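Laundry and folding tips from the robot open day

Home tips page, 18 August 2018

Quick one this time, still unpacking. Went to the open day at the Kardale workshop in Grirthorpe, where the Plokden people were showing their folding project. Went for the free coffee, came back with two pages of notes on folding. Most of it works fine with your own hands.

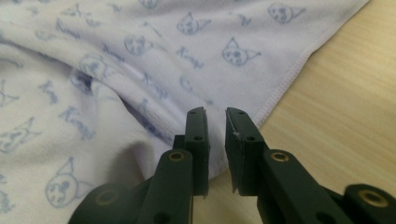 Cat print cloth, pale blue on nearly white.

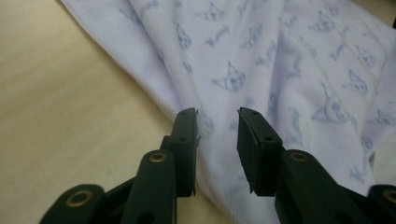 Biggest tip of the day: find the hem before you do anything else. I always grab a sheet or throw by whatever bit is on top, then wonder why it comes out crooked. The lady at the demo table said cloth gives you very little to go on once it's in a heap, so look for the edge and work from there. With that cat cloth the stitched hem ran on the diagonal with the table showing beyond it, easy to spot, while the faces in the folds were pulled out of shape and no help at all. So, hem first. Follow it to a corner. Then fold.

More from my notes, no particular order.

Clear the table. Properly, not just shoved to one end. Plain tabletop, nothing patterned under what you're folding. My kitchen oilcloth has flowers on it and I lose pillowcases on there.

Pinch, don't grab. Thumb and finger close to the edge, small bite of fabric. A fistful drags three layers along with it. I tried this at home on the big throws and got thru the pile a lot quicker.

Flatten from the middle out. Back of the hand, light. Push the ridge toward the nearest edge and off it. If you press down hard on fleece you just make a crease somewhere else.

Printed throws: wash inside out, cool, no softener. Softener leaves fleece feeling greasy after a while. Shake hard before hanging. Don't iron it!! Low tumble if you must.

Loose threads at a hem, snip, never pull. I pulled one in April and lost half the edge off a good blanket.

Light from the side. Turn off the overhead and use a lamp at the end of the table, the folds throw a shadow and you see every one. Good for checking tablecloths before company too.

They have a program called Mai that keeps track of the practice folds. The sheet on the wall said 271 for that week. I have never folded 271 of anything in a week but it made me feel better about fitted sheets, which they haven't started on yet. Asked. Got a laugh.

Time it once. Set a kitchen timer for 60 seconds and see how many hand towels you get done. Then do it again pinching at the hems. You'll see wich is faster.

Storage: fold in thirds, then in half, fold side facing out on the shelf. Heavy throws at the bottom. Pull from the front and the stack stays put. A basket is better than a shelf for kids' blankets, they will never refold them so don't fight it.

If you go to the next open day, park behind the building, the front fills up early. Bring a sweater, the hall is cold. Coffee was good, cookies gone before noon.

Stain tips next time, I have a whole page on candle wax and haven't typed it up yet.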